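Print | E-mail | 14 comments

We use cookies to remember your settings. Manage cookies

Two Bins and a Roll of Blue Tape

Randi Eklund can talk for an hour about pushbuttons, and I would happily listen to another. She sorts used control panel parts at Terkden, and she greets each one like somebody she went to school with.

"People see a tray of switches and think they're all alike," she told me. "Then they pick up a few, and that's it, they're hooked."

Her method is wonderfully plain. Cover the table in brown paper, tape it into squares, set out two blue bins and keep each kind of part to its own side. Buttons and switch blocks make up most of her mornings – 147 of them on her best one, a number she gave me twice.
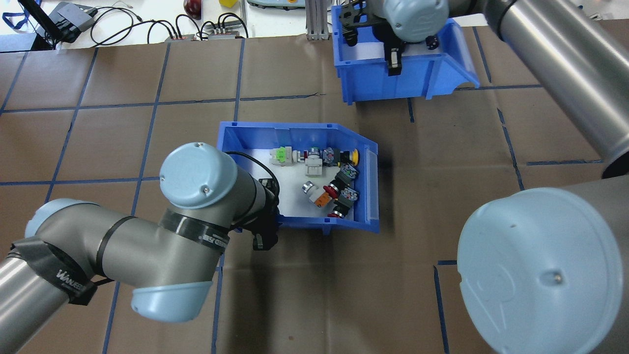 Uibo would go about it another way and sort by contact block before anything else, the color of the button being the easiest thing to swap later. Eklund has heard the argument many times and loves it.

"Sure, the block does the work," she said. "But color is what you spot first. I can find a yellow button in a full bin before I've put my coffee down!"

The paper comes off a 50-yard roll and gets changed whenever the creases start to bother her. She has tried rubber mats, and she has tried bare tabletop (too noisy, and small screws bounce). Paper won.

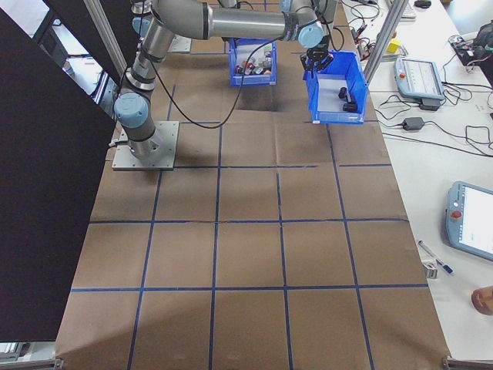

The tape took longer to get right. Her first grid had squares 6 inches across, and larger parts kept straddling the lines. Now she makes them big enough to park a bin in, and she lets the edges wrinkle.

"I used to peel it up and start over if a line wandered," she said, laughing. "Life's too short. It's a table!"

She is just as cheerful about mixed lots, the ones that show up with every color going. Those get a bin to themselves until after lunch, when the light is better. 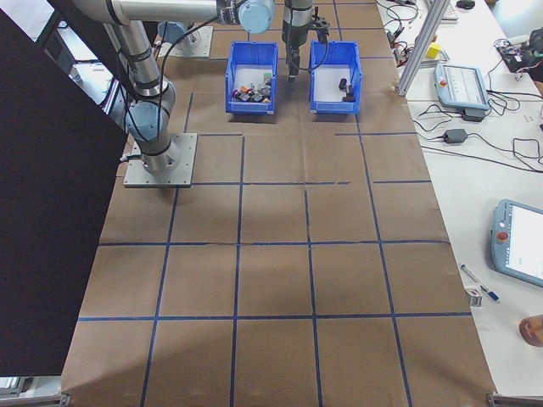
What she wants next is more bins with a low front, the kind you can reach into without bending your wrist. She has asked for 200 and expects to get fewer.

Starting your own sorting table

"Begin with two bins," Eklund said. "Put a pale liner in the bottom, so dark parts show up. I went years without one, and I can't believe it now."
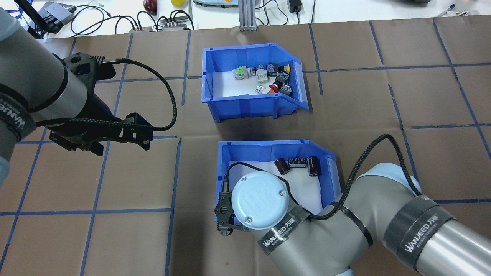 What to do with the odd ones

Every lot has a part that fits no pile. Eklund keeps those in a coffee can and goes through it each October with a pot of tea and an old Mutau catalog. Last time she put a name to all but one. It's still in the can, and she'd love to hear from anyone who knows their relays.

Share this: 38 shares | Sign up for our newsletter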